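Kiltosden thread, as promised. I sat through all 246 minutes of the director's cut so you can decide whether to. 1/

The pitch: a salt trader in 1715 loses his ship and walks home across a frozen country. Buschmann Pictures is calling it "the last great epic." They said the same thing about Tretstead, and I remember how that one went. 2/

The theatrical version ran well under three hours and everyone agreed the middle sagged. So naturally the fix is more middle. We get a second tavern, a second funeral and a very long talk about rope.
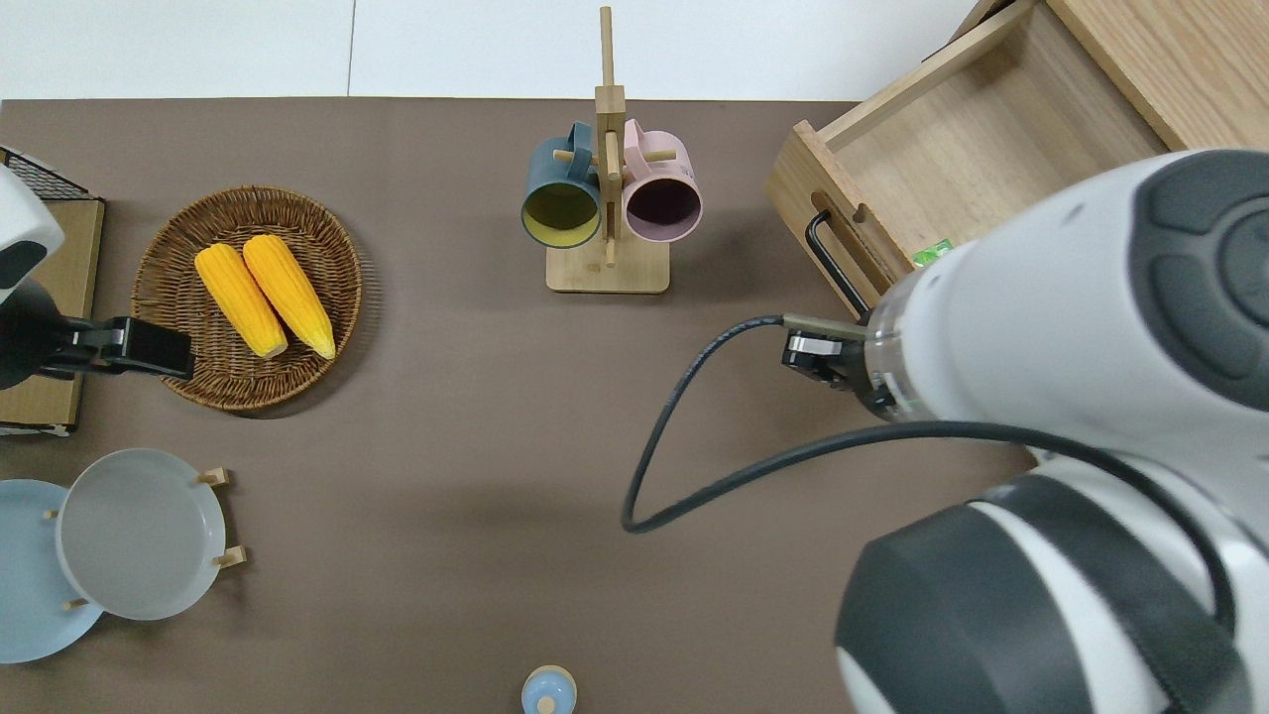 None of it tells you anything new about the trader. He was stubborn in the short version and he's stubborn in this one, only slower. 3/

The score is the one thing I'd defend. Low strings, a lot of silence, and the harbor theme comes back just when you've forgotten it. Then the new scenes drop in with what sounds like leftover cues pasted underneath. 4/

Zaltow, the streamer that paid for all this, says there are 9 restored sequences. I'd call 3 of them restored. The rest look like deleted scenes, and they look like they were deleted for a reason. The wolf is still bad. 5/

Also not buying the "fans demanded it" line. Which fans? I liked this movie in October and I never demanded a thing.

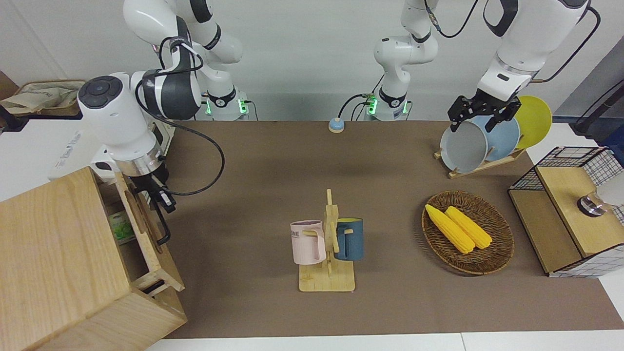
6/ Should you watch it?

If you loved the original, maybe skip to the ice crossing, which is longer and better now. If you didn't, four hours won't change your mind. And if Zaltow announces a Tretstead director's cut next, I'm going to need to see a running time before I say yes.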